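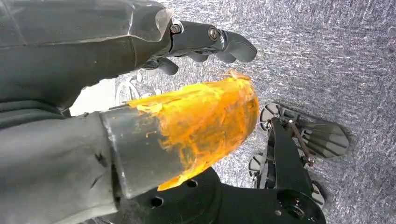

Run 31, March, Abdella bench: torn wrap, no fault raised

Started 10:40. Ended sooner than the plan said it would.

Purpose of the run, as written on the sheet: repeat the hand-over-arm pass at 80 percent speed with the new wrap on the end of the lower arm, confirm the keep-out volume, go to lunch. I did go to lunch.

State when I stopped it. The orange film on the rounded end is ragged along its borders and thin enough in places to see dark through it. A tuft is standing up at the tip. There are orange flecks on the bare band next to it. The gray section on the other side of the seam has a gouge and a scratch, neither of which I can date, and I'm leaving them out of the incident until somebody finds an older record of that part. Hand parked above the lot.

What the log says happened: nothing. Hurness reports the pass complete, no contact, no torque warning, minimum clearance 9 mm. I would very much like to live on the bench that Hurness is looking at.

What I think happened

The keep-out volume for the lower arm was drawn around the bare part. We then put Lamex film over the end of it, in creases, and did not redraw anything. The film is thin when flat. It was never flat. Once a fold lifts, it sticks up into space the planner believes is air, and the fingertips go through that space on every pass.

The first snag would have been tiny. After that each pass has a bigger flap to catch. I can't say which pass was the first, and the force trace is no help. I went through it twice and the film does not pull hard enough to rise above the normal wobble of the finger joints. Contact detection is set for hitting something solid. It has never been asked to notice a candy wrapper.

So: three checks, all passing, all checking something else. The clearance number is real, for the model. The torque number is real, for a solid object. The completion flag means the arm got to the last waypoint, and it did.

How it was noticed

I heard it. A crackle once per pass, which I took for the fan cover on the supply and ignored through a cup of coffee. Then I looked up and hit stop. Elapsed time between first crackle and stop is unknown, and I would like it to remain so, but for the record it was a whole cup.

Stop behaved. Both arms held position, brakes on, no sag that I could see against the bench. I'm writing that down because it is the one thing today that did what the label says.

Things I tried before touching the film

1. Replayed the joint log in the viewer. Clean. Beautiful, even.

2. Jogged the hand back along the path at crawl speed with my thumb on the enable switch. Fingers cleared the part itself on the way out.

3. Checked the arm-to-arm calibration against the fixture pins. Within the usual. I had been hoping for bad calibration, as it is somebody else's page in the procedure.

4. Looked at the small gripper linkage beside it, in case a corner was doing the tearing. It sits close to the film and has plenty of hardware on it that could catch. I can't rule it out. It was supposed to be stationary for the whole run and its encoder agrees, but see above regarding my faith in things that agree.

Item 4 bothers me more than I expected. If a loose flap gets into the rods we lose the linkage as well as the wrap, and the linkage is the part with the lead time.

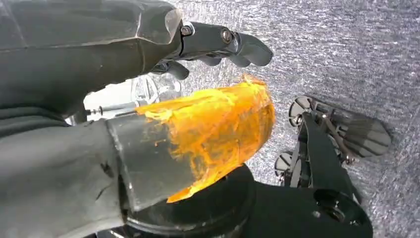 Hand above the orange end, with the gripper linkage on the right.

Safety note

No one's hands were inside the line while the arms were powered, apart from the jog at crawl with the enable switch held, which is allowed. No injury, nothing thrown.

However. The wrap is on the list as a visual marker for the end of the lower arm, so that people reaching in know where it stops. A marker that sheds bits of itself and changes shape during a run is a poor marker. And the same keep-out volume gets used for the hand-guiding mode, where there IS a person in reach. If the model can be wrong about film it can be wrong about a cable tie or a sleeve fold. The fabric sleeve further up that arm has loose folds in it and I am fairly sure it is not in the model either. Tagged hand-guiding out of use on this bench until that's sorted. Tag is on the pendant. Please don't move the tag to get at the pendant.

For whoever picks this up

Power is off at the wall. I left the torn film on so it can be looked at in place; peel it from the seam side or it goes everywhere. Bag the pieces, including the flecks if you have the patience.

Do not restart from the Hurness queue. It still has the rest of the batch in it and will cheerfully offer to continue. Clear the queue, then reload.

The volume needs padding all around that end, and I would measure the wrapped part with calipers before picking a number. Last time we picked the number first. Same for the sleeve, at its baggiest.

Ask Brindow what they use on their pair. They run almost the same motion and I have never heard them mention film, which either means they solved it or they don't have any. My bet is paint. I suggested paint in the planning meeting and was told film would be quicker to replace, and I will concede we are now in an excellent position to test that.

Open questions

Did the translucent piece on the hand, up by the knuckles, also get dragged? Its edge is curved and wrinkled. It may have gone on that way. I don't remember, and the fitting sheet has a check mark where a comment should be.

Can Hurness be made to stop on a very small force if it repeats at the same point each pass? The repeat is the giveaway, much more than the size. I don't know if the log is fine enough in time. Will try it offline on the saved trace before asking anyone for a feature.

Is the crackle loud enough to pick up with a cheap microphone? Half joking. It beat every other sensor on the bench.

Later, 4:15. Tried the padded volume in simulation with a guess for thickness. Planner refuses the pass outright at the second waypoint and says the arms are already in collision where they're parked. First sensible thing it has said all day. Path will have to be lifted and re-timed, so run 32 is not happening this week. Fan cover on the supply is fine, by the way. I checked.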